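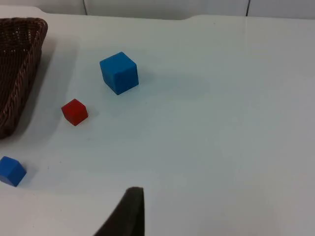 # Skatitz Word List

A plain-text collection of dialect words from the village of Skatitz and the farms up the valley, with meanings, speaker initials and (where we have them) sample sentences. It started as a notebook that Magdolna Rácz kept next to her phone, and it has grown into something I'm really happy to share!

Current release: Aug 29, 2020. It holds 1141 entries from 35 speakers.

## What you get

- `words.tsv` -- the main list, one entry per line
- `sentences.tsv` -- sample sentences, linked by entry number
- `speakers.tsv` -- initials, decade of birth, and which end of the valley they grew up in
- `spelling.md` -- how we write the sounds, including the long argument over the double vowels

All files are UTF-8 with tabs between columns. If your spreadsheet turns the accents to mush, pick UTF-8 by hand in the import window and they come right back.
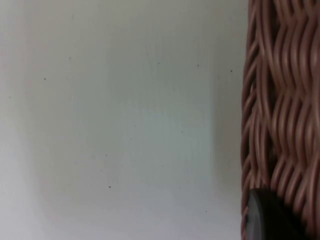

## How an entry looks

```
id word pos meaning speaker
0412 drobal noun the last crust of a loaf BR
0413 drobalit verb to eat slowly, to pick at BR, ME
```

An entry with no speaker came from the old Kocsis notebooks and hasn't been confirmed by anyone living. Please keep those marked if you reuse the list. Some of them are wonderful (there are 8 words for mud, and one is only for mud that has frozen and thawed again), but we can't promise how they sounded.

## Where the words came from

Béla Rácz did most of the interviews over two summers, mostly in kitchens, and he has a gift for getting people to argue about a word until all the shades of meaning come out. Conceição Esteves typed up the recordings and caught a lot of my mistakes. Orhun Bayram wrote the script that checks for duplicate entries -- run `check.py` before you send changes and it will tell you which lines clash.

The recordings themselves aren't in this repository. Several speakers were glad to have their words shared but not their voices.
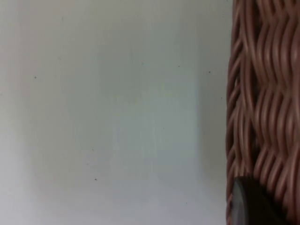

*Woven basket on a pale surface.*

## Known gaps

- Hardly any fishing words. The river families moved to Clandon before we started.
- Verbs are thin past the letter M.
- Plurals are only given when they're odd.

## Adding words

Open an issue with the word, what it means, and who you heard it from. Half-remembered is fine! Yamila Escobar reads every new one and will write back with questions. The next batch goes in next July.

## License

CC BY 4.0. Credit "Skatitz Word List" and link to this page.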